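Minutes — Donut Cell Maintenance Check-in
Posted in: Robots & Upkeep
July | Minutes by Celeste Valente
3 comments · 9 shares

Start 2:10 p.m. Previous minutes approved after the spelling of Zultness was corrected, again.

1. Fingertips
The green tips on the Sornby cell are on the service list. The spatula tip has to slide under a donut box without plowing the icing, so a worn edge matters more than it looks. Log stands at 2,261 picks. Agreed: check the edge every 700 picks and swap on sight of a nick, without a debate.

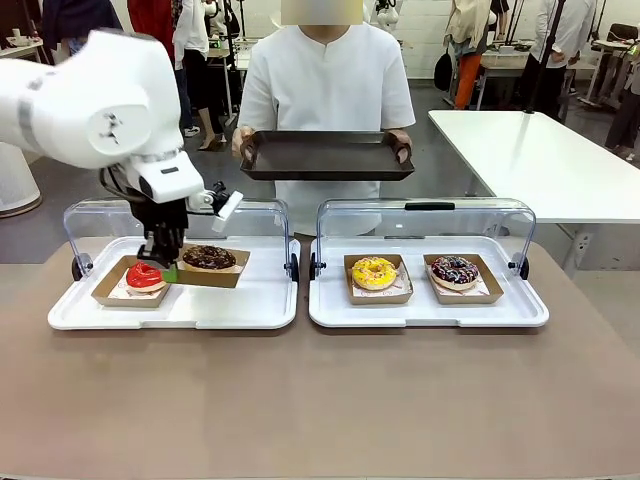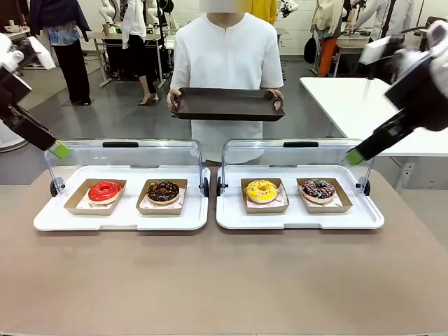 2. Lids
Etico wants the lid-open position taught again whenever a case is moved. Celeste pointed out that the cases move every time somebody wipes the table. Tape marks to go down under both trays. Hinge knobs to be snugged by hand only — the person with the wrench knows who they are.

3. Wrist camera
Program 241 still has the old camera offset in it. Delete it. Tô to recalibrate after each tip change and write the new values in the logbook, which has been located under the logbook for the other cell.

4. Icing
Long discussion. Damp cloth on the fingers, dry cloth on the camera, separate cloths. Motion to label the cloths carried.

5. Any other business
Request for more donuts "for testing" deferred to the next meeting.

Closed 2:55 p.m.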